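About Brallthorpe

Brallthorpe provides schooling for children of compulsory school age who are not attending a regular classroom. Pupils come to us by referral from a school district, a juvenile court, a hospital or a child welfare office. Parents cannot enroll a child directly, but they can ask their district to open a referral.

The program was set up by Hema Chowdary, a former district attendance officer. It began with home visits in one county. It now operates two sites, Davari and Wustera, and a home instruction service called Swati.

What we do

Davari is a day site for grades one through five. Groups have no more than six pupils, and each group has a lead teacher and an aide. The school day is four and a half hours.

Wustera takes grades six through ten and runs the same timetable with one added period of individual study. Pupils at Wustera keep the textbooks issued by their home school wherever the district agrees to this.

Swati sends a certified teacher to the place where the child is living. That may be a family home, a foster placement or a hospital ward. The standard allotment is ten hours a week. The referring office can request more, and the request is decided within five working days.

Enrollment and hours

In the last full school year the three services enrolled 267 pupils. Of these, 121 returned to a regular classroom before the end of the year. Swati teachers logged 2,679 visits. Visits canceled by the family on the same day are recorded separately and are not included in that figure.

How a placement works

A placement starts with a written plan. The plan names the subjects to be taught, the weekly hours, the person responsible at the home school and the date of the first review. Reviews take place every six weeks. A child stays on the roll of the home school throughout, and grades are issued by that school on the basis of our reports.
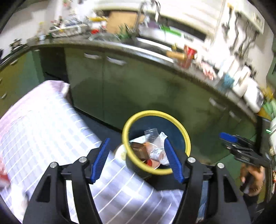
Where a court order limits contact with other children, the pupil is taught one to one until the order is changed. We do not publish or discuss individual cases, and staff do not answer press questions about any child, including whether the child is enrolled.

Staff

All lead teachers hold a state certificate for the grades they teach. Aides complete 40 hours of training before working with a group. A school psychologist is present at each site two days a week and attends every review.

Funding

Districts pay a daily rate per pupil. Families are not charged. Books and supplies for Swati pupils are covered by a separate fund, which has supplied more than 1,000 textbooks to date.

Referrals for the fall term should reach the office before the first week of September. Later referrals are accepted if places remain.

Page last revised Apr 5, 2019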